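Pouran Esfahani started lending out toys from her front room in Clolcombe when her own children had outgrown them. The library now has 820 items on its shelves and opens every morning at ten.

The play kitchens go out most. "People ask for the big cooker units, but a table does just as well," she says. "Give a child a microwave, some tins and a spoon and they'll be busy until lunch."

She puts a few real things in with the toy ones. A folded towel goes in every kitchen set. "It's an oven glove, a tablecloth, a blanket for a bear. I wash them all on a Thursday night's worth of energy, so it's whenever I can manage."

Loans last 3 weeks. Tins are what she replaces most often. "They roll under sofas. One family in Brornammont found ours when they moved house, and posted it back in April."

She would like more shelving next, and a second table by the window.
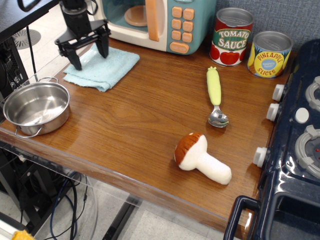

Toy microwave, tins of tomato sauce and pineapple slices, a spoon and a folded towel.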